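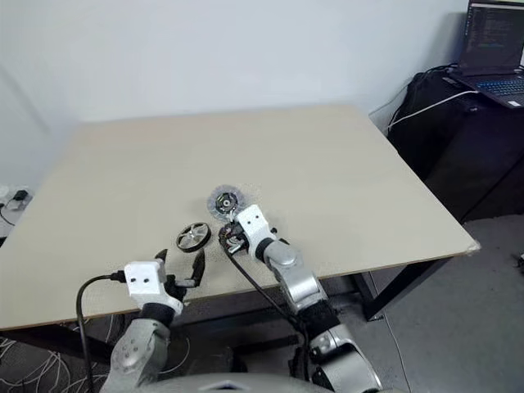
Reading time: 4 minutes

Bench Practice, Unit 2
Work surfaces and laying out small parts

Notes by Zoia Stasiv, revised 9th July. Bring these with you to Room 103. The short exercise at the end is done in pairs and handed in before you leave.

In Unit 1 we covered hand tools and how to choose a driver that fits the screw. This unit is about the table. Most of the parts that go missing in a beginner's repair go missing between the time they come off and the time they go back on, and the surface they are put down on has a lot to do with it.

The table

For light assembly and repair you want a large flat top that doesn't rock. Size matters more than people expect. A small cart motor, once apart, takes up several times the space it did when it was together, and the parts need room between them or you will start stacking. Stacking is where the trouble starts.

Color is worth thinking about too. A pale top shows up black wire, dark rubber and most steel. A faint speckle does no harm, though a heavy pattern will hide a small washer very well. If the only table you have is dark, put down a sheet of white paper and tape the corners.

Check the edge. A thin top with a square edge and no lip will let anything round go straight over the side. Wheels, bearings, caps and springs should be put down flat, on the side, never on the rim. If a part has no flat side, put it in a dish.

Light should come from more than one direction if you can manage it. A single lamp behind you puts your own shadow on the work. A plain white wall behind the table helps by throwing light back.

Clearing before you start

Clear the whole top, including the corners you don't plan to use. Coffee goes on the shelf by the door. So do phones, keys and the packaging the job came in. Wipe the surface with a dry cloth and then run your palm over it. You are feeling for grit, bits of solder and the ends of cut wire, all of which will mark a painted part.

Then look at the floor under the table. If you drop something later, you want it to be the only thing down there.

Vivek Tripathi, who teaches the second half of this course, has students clear the table again at the halfway point of any job longer than an hour. I don't require it, but you will lose points in his half if you skip it, so you may as well get used to it.

Grouping

Keep the parts you have taken off in one group, near the front of the table and near the middle, where both hands can reach without leaning. The empty space is kept around the group. New students tend to do the opposite and spread parts along the whole back edge, and then have to reach over the work for each one.

Within the group, lay things down in the order they came off. Left to right is usual in this country and it's what the Cordeiro workbook uses, so we will use it too. The first part off is on the far left. When you reassemble, you start from the right.

Four kinds of part get slightly different treatment:

Round parts. Flat on their side, as above. A wheel with a hub that sticks out goes hub up. Note which face was outward before you put it down. A pencil mark on masking tape is enough.

Wires and connectors. Leave bundles together. Do not straighten them, and don't pull single wires out of a bundle to see where they go. Lay the connector with its latch facing up. Hold a connector by its body when you move it. If the bundle is still attached at one end, give it enough slack that a bump won't drag the whole job toward the edge.

Covers and housings. Inside face down if the inside is bare, inside face up if anything is mounted in it. Covers get a soft surface, which has its own section below.

Fasteners. Into a dish or a parts card right away. No screw is ever put directly on the table in this class. If two holes take screws of different length, draw the shape of the part on the card and push each screw through the card where its hole would be.

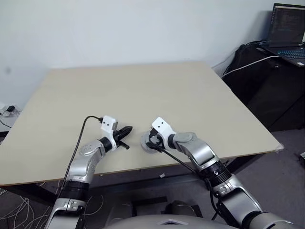 Reaching and passing

When two people share a table, agree who has which half. The person on the left handles what lies on the left, and anything past the middle is asked for and passed. It sounds fussy, and for the first ten minutes it is. After that you stop bumping each other.

Pass a part by setting it down in the shared space and taking your hand away. The other person then picks it up. Hand-to-hand passing is fine for tools but is a poor habit with anything that has a spring in it.

Cords need a rule as well. Any cord that runs over the front edge should hang down to one side of you, with no loop lying on the top. A loop on the table catches sleeves and sweeps parts along with it. If the cord is too long, gather the extra below the table, where it won't be stepped on.

Keep your forearms off the surface when you lean in to look at something closely. Most of what I find on the floor at the end of the evening left the table on someone's sleeve.

Soft surfaces

A hard table is good for sorting and bad for finished metal. Cast covers are softer than they look. The raised face will pick up scratches from a single grain of sand, and the flange around the rim can chip if the piece is dropped even a short way. For these we use cloth.

Choose something smooth with a fine, close weave. Terry towels and anything knitted are out, as the loops catch on tabs and bolt heads. Plain cotton in a light color is best. The class set came from Trenholm and has been washed enough times that it no longer sheds. If you are buying your own, wash it twice before you use it.

The cloth doesn't have to be pulled tight. A shallow dip is useful with a cover that has a domed face, because the piece settles in and stays put. Deep folds are another matter. Small screws get into them, and then the cloth is shaken out over the trash at the end of class. Run your fingers along every fold before you pick the cloth up.

Pick up a cover by its rim, from two sides, with the fingers opposite each other. Avoid pressing on the middle of a domed plate. Some of them are thin there and will take a dent that you can't see until the light hits it. If the piece has tabs or notches on one side, learn where they are before you lift so that you don't use one as a handle.

Old scuffs should be written down on the job sheet before work begins. We had a disagreement last August over a cover returned to its owner in Fevville, and it was settled in a minute by one line on the sheet saying the marks were there when it came in.

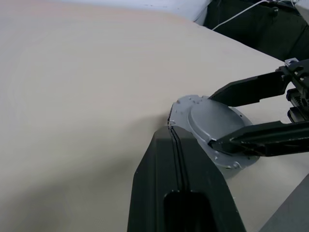 Should a metal cover be left on the cloth overnight?
Put it back on the job, held by two screws run in finger tight, and leave the cloth for work time only. If the job can't take the cover yet, wrap the cover in a clean cloth and label it.

The job sheet

Each job gets a sheet and a number. Write the number on the sheet, on the parts card and on the tape on any dish. The sample job we will look at together is 1129, a caster assembly from a Stavosix utility cart. It has been taken apart by every class for three years and all the screws are still with it.

The sheet should have the following filled in before the first screw comes out:

job number and your initials
what the item is and what is said to be wrong with it
marks, dents or missing pieces
where you put it down (table and half)

The last line gets left blank more than the others. Fill it in anyway.

Exercise

Work in pairs at one table. Clear and wipe the top, check the floor and agree on halves. Take apart the item you are given as far as the tape mark and no further. Lay out the parts in one group, in order, with fasteners on a card and any cover on cloth. Then swap with the pair next to you and reassemble theirs from their layout alone, without asking them anything.

Write down one place where their layout left you guessing. Two or three sentences is plenty. Put both names on the page.

For next time

Read pages 4 through 11 in Cordeiro, on parts cards. Bring a roll of masking tape and a soft pencil. Cloths go in the bin under the sink when you leave, unfolded.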